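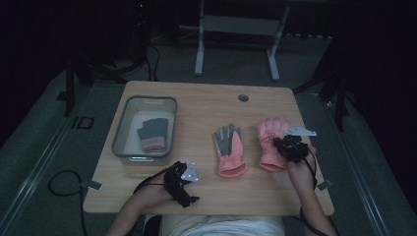 How do you teach a machine to put away a pair of gloves?

Mostly by having a person do it, over and over, while every bend of their fingers gets written down, and then handing that whole pile of recordings to a learning system and hoping it picks up the habit.

I had that explained to me three times before I got to Griltance, and I nodded along each time, and I still didn't get it until Bindu Mudaliar sat me down at a table and strapped things to my hands.

Bindu runs the recording sessions. She's quick and cheerful and she talks while she tightens straps, so that by the time I'd worked out what she was asking (did I bite my nails? was I left-handed?) both my hands were wrapped in black webbing with a little white triangle sticking up off the back of each one. The triangles have dots on them. The dots are how the system knows where your hand is in the room, and the rest of the rig takes care of the fingers. There's a cable that runs down your forearm, and you forget about it right up until you reach for something too fast.

My task was gloves into a bin. Pink ones with gray fingers, the kind you'd wear to pull weeds, and a shallow gray plastic bin. Pick up a glove, lay it in the bin, pick up the next. I figured I'd be great at it!

My first try was thrown out. So was my second. I'd been grabbing two at once, which is what anybody does at home, and the task sheet calls for one at a time. Then I got self-conscious and started moving like a person underwater, and Bindu told me (very kindly) that this was worse.

"If you move like a robot, the robot learns to move like you moving like a robot," she said. "Please just be a person with a chore."

It took me 11 tries to get one she'd keep. After that something loosened up and they went by pretty fast, and I ended the morning with 26 good ones, a number I was absurdly proud of until I asked what a regular does in the same stretch. More than 43, she said, and went to get us coffee.

Why gloves, though? I asked that over the coffee. Bindu lit up. A block is a block, she said, it's the same shape in your hand as it was on the table. A glove flops. The fingers fold under, the cuff hangs down, and you never pick up quite the same thing twice. The group started out in February with hard plastic cups and the model, which they call Poojary, learned those so quickly that everybody got a bit smug. Then they gave it cloth, and it would close on the very tip of a finger, lift, and drop the thing on the table again.

So now the sheets ask for mess on purpose. Gloves palm up, gloves palm down, the bin on your left, the bin turned around. Between takes you're supposed to toss things back without arranging them, and I'm a straightener, I line up the salt and pepper in restaurants, so this was agony. Bindu caught me smoothing out a cuff and just reached over and rumpled it.

She also showed me a replay of one of my takes, my hands as gray stick drawings on a screen. I have a hitch before I let go of things, a sort of second thought. I'd never noticed it in my life. She's leaving it in. Six people have recorded this task so far and they all let go differently, and she wants Poojary to see the lot.

My wrists were sore that night. I folded the laundry anyway, one piece at a time.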